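The Drawer of Cloths

By Brigitta Kaufmann
15 Mar 2020

My grandmother in Casau had a drawer only for cloths. Dish cloths were on the left, dust cloths on the right, and at the back lay the old ones, cut from shirts and bed sheets. When I opened it as a child, everything stood in rows like books. She started this drawer in 1945, when a piece of good cotton was hard to find, and she kept it in the same order until the end of her life.

I did not inherit her order. For many years my own cloths lived in a basket, in a big ball, and I pulled out the one which was on top. Then last November I moved to a smaller apartment, and the basket had no place there. So I began to fold.

The first thing I learned is that the kitchen table is the wrong place. It is too hard and usually there are crumbs. A bed is much better. The sheet holds the cloth a little, so it does not slide away while you look for the second corner. I make the bed first, pull the sheet flat, and put the whole laundry at the foot end.

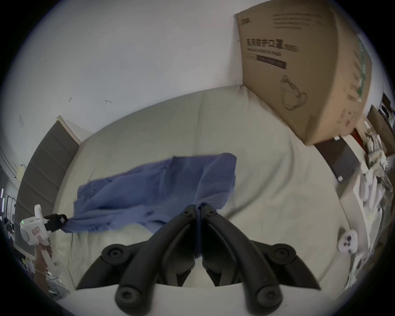
A blue cloth over a pale sheet, still full of wrinkles and held at two places.

The second thing is to stretch before you fold. Take the cloth at two ends and pull, softly, until the big creases open. Then lay it down and go over it with the flat hand, from the middle to the outside. With thin cotton this is enough and I do not iron. With linen I am less lucky.

For the fold itself I use my grandmother's way. Bring the long sides to the middle, close it like a letter, then fold in half and in half again. The packet should stand alone on its edge. If it falls over, the last fold was too loose and I do it one more time.

My neighbor, Mr. Rüegg, rolls his cloths and says it is faster. He is right about that, but his drawer looks to me like a box of cigars. We have discussed it on the stairs more than once.

A full load takes me 30 minutes with the radio on. The blue ones go in first, at the back, where my grandmother kept the old shirts.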